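Okay so the Delwood kitchen sim ate my whole morning and I need to complain about it in several posts.

We run the two-arm counter task in batches of 120 episodes. Last night's batch came back with 32 aborts. The one before had 2. Same policy, same seed list, same everything (I thought).

Every abort had the same message: joint torque limit, left arm, then a hard stop. My first guess was the grasp. Wrong! The right gripper was picking things up like a champ.
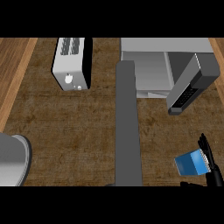 So I dumped the contact log and there it was — the left arm's long link was touching the gray appliance, except the collision shape was way fatter than the mesh you see. The arm thinks it's clear, physics says it's inside a wall, and the solver shoves back with everything it's got.

The fatter shape came in with the Zilby asset update in February. I merged that one. Cool cool cool.

What bugs me more is the watchdog. It's supposed to trip on the first bad contact and it let the solver fight for 60 steps. In sim that's a weird jitter. On the real arms over in Drestdale that's a bent bracket, or somebody's hand.

Old collision shapes are back in, watchdog threshold is way down, and the real arms stay off until a full batch runs clean. Rerun is at episode 60 now, no aborts so far. Going to get lunch before I jinx it.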